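Descaling interval and water hardness, part two

27 Feb 2018

The first post on this covered how I measure hardness at the kitchen tap. The remaining question was how often the kettle and the coffee machine need descaling, and whether the interval printed in the manual has any relation to the water going in.

The manual for the Imetti gives a single figure: every 20 tanks. It makes no mention of hardness. My supply comes from the Proltby works, which draws on a chalk aquifer, and my drop test gives 13 grains per gallon. That is hard by any scale in use. A user on soft water and a user on my water are being told the same thing, and one of us must be wasting acid or growing scale.

Scale in a heated vessel is mostly calcium carbonate. Heating drives carbon dioxide out of solution, the bicarbonate breaks down, and the carbonate drops out on the hottest surface. Only the bicarbonate portion (temporary hardness) behaves this way. Calcium sulfate stays dissolved at kettle temperatures unless the water is boiled down a long way. A total hardness reading therefore overstates the problem, and the number to use is alkalinity. Test strips for fish tanks measure it well enough. They change color in coarse steps, so I use the drop kit and count to the end point twice.

The method was simple. I weighed the kettle dry on a kitchen scale, boiled it on a fixed schedule, dried it overnight in a cool oven, and weighed it again. The scale resolves to one gram. That is poor for a single boil and acceptable over several weeks.
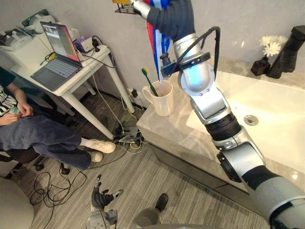
A reader, Kaczorowski, wrote in after part one to say that weighing was the wrong approach, and that I should dissolve the deposit in a known quantity of citric acid and titrate what was left over. Drying, in this reader's view, never gets all the water out of a porous crust, so every figure I had would read high. The message also asked why I had not run a second kettle on filtered water as a control.

Both points are fair. On drying, I put the kettle back in the oven for a second night and the weight did not move, so any leftover water is below what my scale can show. Titration would be better. I have the burette but no indicator, and the order is still open. On the control, I now have a Skirkell jug filter and a second kettle of the same model, and that run ends in April.

Results so far, unfiltered water only. The deposit grew in a near straight line with volume boiled. Total gain was 20 grams, after which the flow through the spout filter was visibly reduced and I stopped. The acid wash took two rounds. I used citric acid at five percent by weight, warm but not boiling, because calcium citrate is less soluble in hot water and can leave a white film that is harder to shift than the scale was.

For the coffee machine I have no weights, as it cannot be dried out properly without taking the boiler apart. I have cut its interval to every 13 tanks and am logging the time from cold to ready before and after each wash. The raw log goes up with the filtered run.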